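# Write down what "done" means before you press record

I've been arguing with people about success criteria since March, and I'd like to get the whole argument down in one place so I can just send a link next time.

It started small. We were comparing two versions of a controller on a simple sorting task, and my write-up said it passed 50 trials out of 50. Ruan Matlala, who was reviewing it, wrote one question in the margin: "Passed what?" I was annoyed for a whole afternoon. Then I went looking for the place where we'd defined a pass, and all I found was a line in a chat thread that said "cup goes in tray, obviously."

Well, okay. Does the cup have to be upright? Does it count if the cup lands on the wall of the tray and tips in by itself? What if one arm finishes and the other is still hanging on to its cup when the time runs out? Three of us had been scoring those trials, and we'd each been answering those questions our own way, quietly, and being perfectly nice about it. 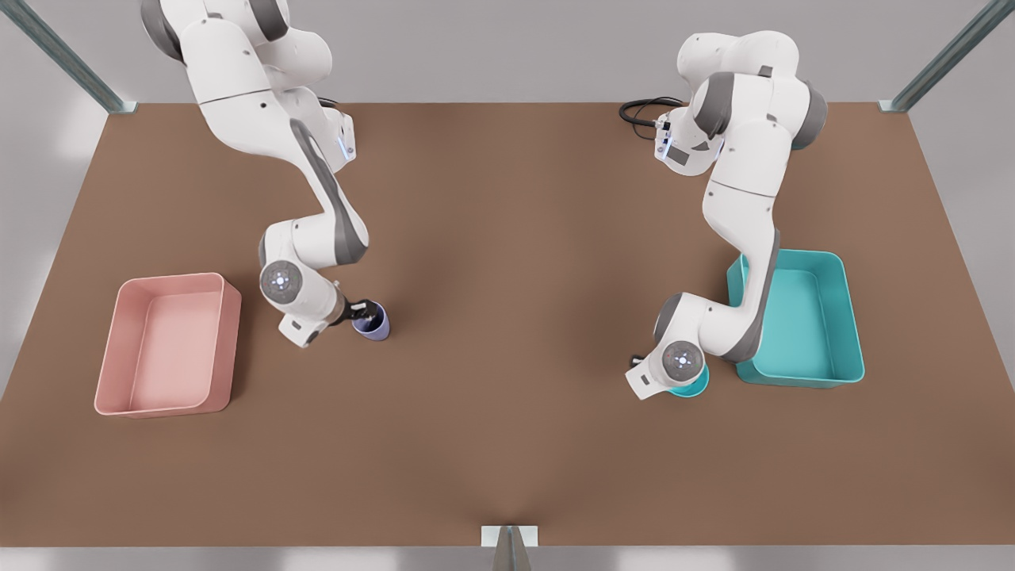 My pet rule is that every task sheet should name the start state, the end state and the things that don't count, all in plain sentences, before anybody runs anything. A two-arm sort is a great place to practice, because it looks so easy that people skip the writing. With a lavender cup in one gripper, a teal cup in the other, and a pink tray and a teal tray out toward the sides, most folks will tell you the task explains itself. But does it? Teal goes to teal, sure. Lavender to pink is a guess, a good one maybe, and a guess is exactly what I don't want a scorer making. And are we starting the clock with the cups already gripped, or is picking them up part of the job? Those are two different tests, and I've seen them reported in the same column.

The pushback I get is always that this is paperwork. Over at Ploleck they keep a task library with 744 entries, and a friend there told me that if each one needed a full page, they'd never ship anything. I get it! I don't want a page either. I want 10 lines, tops, and I'd settle for fewer if they're good ones. Our sheet for the Didon project fits on an index card, and most of that card is the "doesn't count" part - dropped and picked up again, pushed along the table, wrong tray but right side.

I'll give the other side one real point. You can write a definition so tight that you end up scoring the definition and forgetting the job. We did that with Jinia, where a cup had to come to rest within a certain distance of the tray's center, and we failed run after run that any sane person would have been happy with. Nobody using the thing would care where in the tray a cup sits. We took that line out, and I should have listened sooner.

Simulation makes all this worse in one way and better in another. Worse, as it's so cheap to rerun a test that people tweak the pass rule afterward and just go again. I've done it. You see a number you don't like, you decide the tolerance was silly, and suddenly everything's green. Better, because you can save the exact starting setup next to the rule that scored it, and then anyone can check you. So put a version number on the rule, and if you change it, rerun the old results too and report both. It's maybe an extra coffee's worth of waiting.

The Oosthuizen folks go further and have one person write the criteria while a different person builds the controller. I like it in theory. We're a small group and can't always manage it, so for now we trade sheets and try to break each other's wording before the first trial. Ruan is extremely good at this and I still dread getting mine back.

Anyway, the sorting trials are getting rescored this month with one rule for all of us. I'll post the new number next to the old one, whatever it is.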